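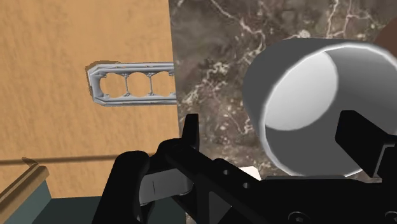
Joltholm Open Day

The Joltholm Open Day is a yearly public event held at the Joltholm robotics centre, at which visitors are shown current work on robot handling of household objects. It is organised by the centre together with Coltura, a regional body for technical education, and takes place each September. Admission is free, but places at the main demonstration must be booked in advance.

History

The event grew out of a series of evening talks given to local schools. The talks were popular, but teachers reported that pupils wished to see the work itself, and the centre agreed to open its demonstration hall for a single afternoon. The first open day admitted 56 visitors. The programme was later extended to a full day, and the number of places at the main demonstration was set at 125, the limit allowed by the fire regulations for the hall.

Chrysanthi Andreadis, who had arranged the evening talks, became the first head of public events at the centre. Under her direction the printed guide was rewritten in plain language, and staff were asked to leave time for questions after every session.

Programme

The day is divided into 7 sessions. The opening session is a short lecture on how a robot arm is told where to move and when to close its gripper. It is followed by the main demonstration, which is given once in the morning and once in the afternoon.

The main demonstration is presented in two parts. In the first, the audience watches a simulated gripper on a large screen. The computer-rendered view is taken from close to the gripper, so that its black fingers are seen near the objects on the work surface, among them a grey cup with its open mouth towards the viewer. The surfaces are drawn with wood grain and with the veins and speckles of dark marble. Staff explain that a change of surface can alter how well a program recognises the edge of an object, and that such changes are quicker to make in simulation than in a real room.

In the second part, a real arm carries out a similar task on a bench behind a safety screen. Failed attempts are left in the programme and are discussed with the audience.

The remaining sessions are held in smaller rooms. They include a workshop for children, in which paper cups are lifted with hand-worked grippers, and a talk on the care and repair of joints and cables.

Gidey and Kadness

The simulation software used at the open day is known as Gidey. It was written at the centre for teaching and is not sold. Kadness, a set of practice tasks built to run on it, is lent to schools that have attended the event. The tasks are arranged by difficulty, beginning with the approach to a single object and ending with the sorting of several objects on a crowded surface.

Access

The demonstration hall is on the ground floor and has step-free access from Gate 2. Sign language interpretation is provided at the morning demonstration. School groups must be accompanied by a teacher, and children under the age of 7 are not admitted to the hall while the real arm is in operation.

See also

Robot end effector
Robotics simulator
Science festival

This article was last revised on Dec 30, 2025.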